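Elective Care at a Distance: How Cosmetic Skin Practices Are Handling the Pause

April 2020

Patients who had planned a course of laser resurfacing this spring are finding that their appointments have been moved, in many cases without a new date. Most cosmetic dermatology practices have closed their treatment rooms to all but urgent medical visits. The equipment is covered, the front desk is working from home, and the telephone is busier than it was in the winter.

The Esmont Skin Center, a practice with 18 treatment rooms across two buildings, suspended all elective procedures last month. Its patient services office has since been occupied with a single question in many versions: what happens to a treatment plan that has been interrupted halfway through?

The answer depends on the treatment. Fractional laser resurfacing is usually offered as a series, with several weeks between sessions to allow the skin to heal. Each session stimulates new collagen, and that process continues for months. A patient who has completed two sessions of a four-session plan has not lost the benefit of the first two. The interval will be longer than intended, and the clinician may wish to reassess the settings when treatment resumes, but there is seldom a medical need to start over.

Pigment treatments call for more thought. Brown spots and uneven tone respond to light-based devices, but they also respond to sunlight, and a delay from spring into summer places the next appointment in the season when many practices prefer not to treat pigment at all. Patients with a tan, or with recent sun exposure, face a higher risk of burns and of lasting discoloration. Esmont is advising these patients to expect a date in the fall and to wear a broad-spectrum sunscreen every day until then, including days spent mostly indoors near a window.

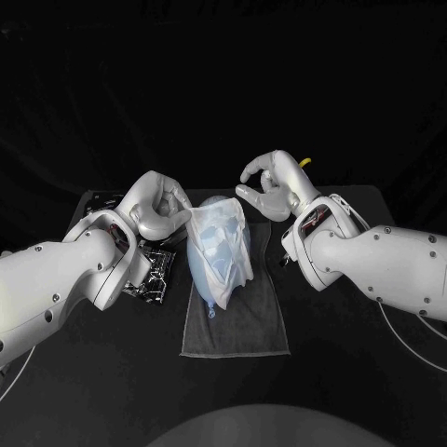 Two robotic arms at a dark tabletop, the left hand pinching the corner of a translucent plastic bag.

Chemical peels occupy a middle position. Superficial peels have little downtime and can be rescheduled freely. Medium-depth peels require a period of careful aftercare and at least one follow-up visit, and for that reason they will be among the last services to return. Patients should not attempt to replace them with professional-strength acids bought online. The concentration printed on a bottle gives an incomplete account of its strength. Acidity, contact time and the condition of the skin all matter, and a burn sustained at home may be difficult to have seen promptly under present conditions.

Consultations by Video

The most visible change has been the move to remote consultation. At Klinhom Dermatology, new patients now meet a clinician by video before any visit is planned. The practice had offered the service for acne follow-up since last year and extended it to cosmetic patients when its offices closed.

A video visit is well suited to taking a history, discussing goals and reviewing products. It is less suited to judging texture, laxity or the depth of pigment, which are difficult to assess through a screen and are easily altered by lighting. Klinhom asks patients to send still photographs in advance, taken facing a window in the morning, without makeup, with the hair held back and the camera at eye level. Front and side views are needed. Filters and portrait settings should be turned off.

Patients should also have their current products within reach during the call. A clinician who can read the ingredient list is better placed to identify duplication, and duplication is common. A cleanser, a toner and a night cream may each contain an exfoliating acid, and the redness that a patient attributes to sensitive skin may come from the combination.

No treatment should be purchased on the strength of a video visit alone. A reputable practice will describe the likely options and their costs, explain that the plan is provisional, and confirm it in person. Any spot that is new, changing, bleeding or irregular in color should be mentioned at the start of the call. Medical dermatology remains open for such concerns, and an examination should not be put off until cosmetic services resume.

Prepaid Packages and Deposits

Many patients have paid in advance. Packages are sold at a discount and commonly carry an expiration date, and those dates are now passing while the doors are closed. The Itirby Laser Institute has extended all active packages by the full length of its closure and is holding deposits without penalty. Other practices have offered credit toward skin care products or a transfer of the balance to another service.

Patients are encouraged to ask for any such arrangement in writing. The message should state the number of sessions remaining, the new expiration date and whether the price will be honored if the device or the provider changes. Those who paid through a financing plan should contact the lender separately, as an extension granted by the practice does not alter the repayment schedule.

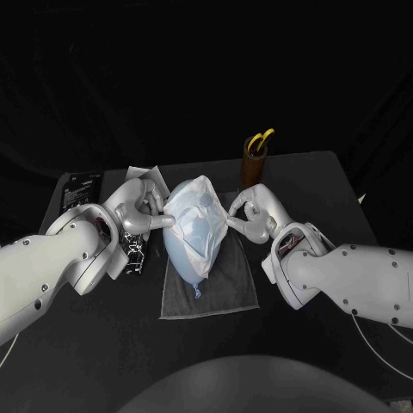 Maintaining Results at Home

A simple routine will preserve most of what has been gained. Clinicians at all three practices recommend a gentle cleanser, a plain moisturizer and daily sunscreen as the foundation. A retinoid may be continued at night by patients who already tolerate one. Those who wish to begin should start with a low strength on two nights a week and increase slowly, and should not use one during pregnancy.

Frequent handwashing and long hours in a mask have brought a second set of complaints. Friction across the nose and cheeks can worsen redness and, in darker skin tones, may leave marks that persist for months. A thin layer of bland moisturizer applied well before the mask is put on will reduce rubbing. Heavy makeup beneath a mask is best avoided.

Home devices deserve some caution. Microneedling rollers can introduce infection and should be left alone. Light-emitting masks are gentler, although their effects are modest and patients taking medicines that increase sensitivity to light should consult a clinician before using one.

When Practices Reopen

None of the three practices has announced a date. Buner Aesthetic Advisors, which prepares operating guidance for independent skin clinics, expects a gradual return, with longer appointments, fewer patients in the building and no shared waiting areas. Procedures around the mouth and nose are likely to follow later than treatments of the hands, chest or legs. Patients whose courses were interrupted should be offered the first available times, and those who have moved or changed telephone numbers should update their records now.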